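Week 3 — Looking at a kit before you buy it

Morning all. I promised we'd have a go at a real product, so these notes go with the Dranow kitchen kit, the one Anqi Cheng has been trying out for her project. You get an arm, a two-finger gripper and the simulator, Grusia, with a set of ready-made kitchens. I've spent around 16 hours with it now and I like it more than I thought I would!

The good bits first. Grusia starts quickly, the kitchens load without fuss, and you can swap the sink or the worktop from a menu (Bontu found that one, I'd been editing files by hand like a fool). The handbook is decent until you reach the chapter on grasping, where it suddenly assumes you wrote the software yourself.

Now the moans. Thin wire things are hard work. The gripper model is fine with mugs and boxes, but a dish rack by the sink gives it lots of narrow gaps to think about — and the default contact settings are far too soft. 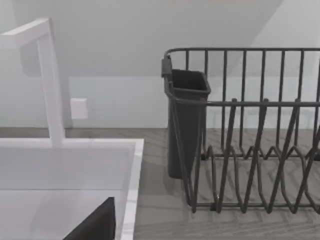

So before the lab, open the settings page and raise the contact stiffness to 521, then save it under your own name. Please don't overwrite mine. Read Abundio's review of the Mumier kit as well, and bring one thing you'd want to ask the seller.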